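Ilmont Council Sets Aside Funds for Repair of Community Meeting Halls

ILMONT, May 2021 - Ilmont Council will pay for repairs to 15 community meeting halls over the next 2 years, Council Leader Carola Strobel announced.

The halls are used for naming days, weddings, harvest suppers and memorial gatherings. Several have leaking roofs or unsafe wiring, and the hall at Lolcombe has been closed to the public since February.

Ms. Strobel said the council had heard from residents in every ward that they wanted the buildings kept open.

"People have held their family events in these halls for generations," she said. "The council owns the buildings and it has a duty to keep them in proper condition."

Work will begin at Lolcombe, where the roof over the main room will be replaced. Trevaskis hall will follow, with new wiring and a ramp at the side entrance. The order of the remaining halls will be set once building surveys are complete.

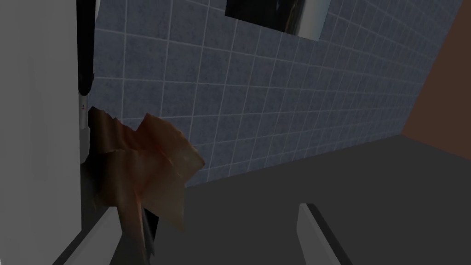

Computer rendering: tan cloth against a pale gray panel.

Kjell Aasen, the council's head of property, said contracts would be awarded hall by hall so that smaller building firms in the district could bid. Firms must show that they have worked on older public buildings.

Groups that have booked a hall during its repair period will be offered another site at no added cost. Deposits will be returned on request.

The council has also approved a grant of $300 a year for each group that holds a regular public event in one of the halls. Up to 40 groups may receive the grant in the first year. Applications will be handled by the culture office under Manaia Sheehan.

Councilor Kane Lockyer, who represents Lolcombe, welcomed the decision but asked that residents be given regular reports on progress. Ms. Strobel said written updates would be posted at each hall and at the council offices.

Application forms for the grant are available from the culture office, Ilmont Council.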